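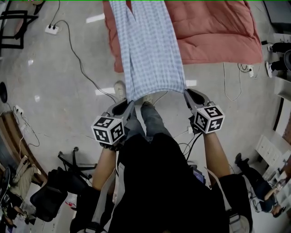

Brastbridge Home Notes, No. 201

Folding large cloths without a table

A gingham cloth is easier to fold than a plain one – the checks give you lines to follow. Use them. Pick up the bottom hem with both hands, a little in from the corners, and pull until the row of checks nearest the hem runs straight across. If it bows in the middle, your hands are too close together.

Leave the far end lying on something clean. A padded mat on the floor does the job, and so does a bed. Concrete floors hold grit even after sweeping, so put the mat down first and shake it out afterward.

For a tablecloth up to 90 inches long:

Lift the hem to waist height and hold it taut for a few seconds. Most of the soft folds drop out.
Walk the hem forward to meet the far edge and lay it down. Match the corners, then smooth from the fold outward with a flat hand.
Fold in half again the same way, then fold the sides to the middle.
Roll it if you have a deep drawer. A rolled cloth shows fewer creases than a stacked one.

Longer cloths need a second person, or do them in two halves.

Push chairs back before you start. Casters catch a trailing hem, and a wheel mark on pale cotton takes a soak to get out. Cold water and a little dish soap for about an hour, then wash as usual.

Light blue checks fade along the creases if the cloth sits folded near a window. Refold on different lines every couple of months. In July we move ours to the hall closet.

Stain chart for cotton and linen: see No. 90.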